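Minutes of the April meeting, Poltness Small Boat Builders
Held in the upper workshop at Fisis Yard, starting at 19.00

Apologies were received from three members. The minutes of the previous meeting were accepted with one correction: the scarf joints on the second skiff are 8 to 1, and were written as 6 to 1.

1. Steam box

The old steam box was opened after the winter and the bottom board is split along almost the whole length. The meeting discussed if it should be repaired or built new. It was said that a repair would hold for one season at the most, and that we need the box for the ribs of the Asamoah canoe, which are all oak and cannot be bent cold. It was agreed to build a new one, longer than the old by half a metre, so the gunwales can also go in. The door at the end will be hung from the top, as the old side hinges let the steam out when they became loose.

The wallpaper steamer can be used again. It must be filled before every session and may not be refilled while it is hot. This was already decided last year but was not always followed.

2. Asamoah canoe

The strongback is standing and level. The moulds are cut and numbered, and 11 of them are fixed. Mould 7 was found to be a little too wide on the port side when a batten was laid over it. It will be planed before any planking is started. Members are asked not to begin with the cedar strips before this is done, even if they have a free evening.

The strips have been sorted by colour. The dark ones are kept for the two lines under the sheer, and the pale ones go to the bottom, where they will be covered with cloth and paint. There are not many spare strips over 5 metres, so please do not cut a long strip to make a short one.

There was a question about staples. Some members prefer to build without staples, with clamps and straps only, for the look of the finished hull. Others said this takes three times as long, and that the holes are hardly seen after varnish. After a long discussion it was agreed to use staples below the waterline and clamps above.

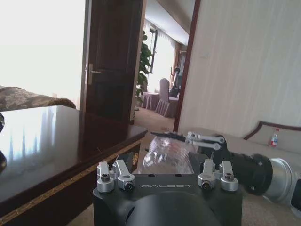 One member remarked that clamps above the waterline is a good decision only if we have enough clamps, and at the moment we have 40, of which several do not close properly. Two strips in one evening would use them all. Another member offered to cut rings from plastic drain pipe, which make good light clamps when they are slit on one side. This was accepted with thanks, and the rings will be stored in the blue crate under the stairs.

3. Epoxy

The resin from Traton has arrived together with the slow hardener. The fast hardener was not delivered and it is not clear if it was forgotten or is sent separately. The secretary will write to the supplier. Until the answer comes we use only the slow one, also for small jobs, and nobody should mix in hardener from other makers.

It was reported that one batch of the last order stayed sticky in the seams of the dinghy. The probable cause is wrong measuring. From now on the resin will be weighed on the scale and not measured by eye in the cup. A table with the weights will be hung on the wall beside the mixing bench.

4. Money

There is 300 pounds left in the materials account after the resin is paid. The wood for the steam box will be taken from this. The request for a second band saw was postponed until the autumn, when the subscriptions have come in.

5. Launching place

Fisis Yard has informed us that the slipway will be closed in the second half of the summer for work on the lower end. Boats can be carried over the shingle beside it, but a trailer cannot go there. The skiffs are light enough for four people. For the dinghy we must launch before the closing or wait until it is finished. The meeting preferred to launch before. This means that the rudder fittings must be on by the end of May, and the painting cannot wait for better weather.

6. Any other business

The vacuum hose is blocked again. The person who finds the plug of shavings is asked to remove it completely and not to push it further in.

The plans of the Asamoah canoe should not leave the workshop. Sheet 4 is missing. If somebody has it at home, please bring it back, it can be left on the bench without explanation.

The meeting was closed at 20.50. At the next meeting we will look at the paint samples for the dinghy.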